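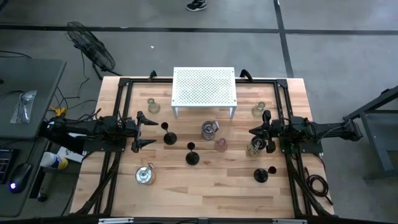

Chamado 128: Garra direita perde posição na comparação com a esquerda

Estado: em observação
Aberto por: Carolina Quintela
Responsável: Győző Major
Bancada: braços duplos, sala Meireles
Componentes: garras de dois dedos, controlador Coklow, câmara fixa

Descrição do problema

Com o mesmo comando de abertura, a garra direita para antes da esquerda. A diferença aparece depois de alguns ciclos e não volta a zero sozinha. Nos frascos pequenos de vidro o dedo inferior toca no gargalo durante a aproximação. Nos frascos com fecho de arame a pega ainda se faz, mas descentrada.

O objetivo do ensaio é comparar os dois controladores (Coklow à direita, Satunard à esquerda) com garras iguais e os mesmos objetos. Enquanto houver este desvio, os resultados da direita não servem.

Passos para reproduzir

1. Ligar os dois braços e fazer a referência das garras sem objeto.
2. Mandar abrir as duas ao máximo.
3. Correr 60 ciclos de abrir e fechar em vazio.
4. Mandar abrir outra vez e ler a posição em cada controlador.

Esperado: mesma leitura à esquerda e à direita, 2047 no ponto médio do curso.
Obtido: esquerda correta, direita com desvio de 16 unidades.

Registo

09:40, Carolina Quintela
Reproduzido duas vezes seguidas. Temperatura dos motores normal nos dois lados. Não há mensagens de erro no Coklow.

10:15, Győző Major
Verifica por favor se a placa de montagem do braço direito está bem apertada. Já tivemos folga numa placa e o sintoma parecia este, visto pela câmara.

10:50, Carolina Quintela
Placa apertada, parafusos conferidos. Apertei também os grampos da traseira. Sem alteração. De qualquer forma a leitura vem do próprio motor da garra, a placa não devia contar.

11:30, Zahira Latuheru
Troquei as garras entre os dois braços e repeti os passos 1 a 4. O desvio ficou no lado direito, agora com a garra que estava à esquerda. Portanto a garra está boa. Fica o cabo ou o controlador.

11:45, Győző Major
De acordo. Repõe as garras como estavam e experimenta outro cabo antes de mexer no controlador.

14:10, Zahira Latuheru
Garras repostas. Cabo novo no braço direito. Desvio igual. O cabo antigo pode voltar ao stock.

14:35, Leonor Loureiro
Comparei os ficheiros de configuração. No Coklow o limite de corrente ao fechar estava com o valor de fábrica, no Satunard estava o nosso. Com o limite mais alto, a garra direita força o batente em cada fecho e o controlador vai corrigindo o zero. Copiei o nosso valor para o Coklow e guardei na memória permanente.

15:20, Carolina Quintela
Novo ensaio, 60 ciclos em vazio. Desvio zero dos dois lados. Falta repetir com vidro.

15:30, Győző Major
Usa primeiro o frasco com fecho e só depois os pequenos. Anota a leitura a cada troca de objeto.

Solução provisória

Igualar o limite de corrente nos dois controladores e refazer a referência antes de cada série. Depois de uma atualização do firmware Coklow, confirmar o valor outra vez.

Pendente

Ensaio com vidro nos dois braços (Carolina)
Pergunta à Jombridge, que nos forneceu o controlador, se a correção automática do zero se pode desligar (Leonor)
Repetir as medições anteriores do lado direito, todas feitas com o limite de fábrica (Zahira)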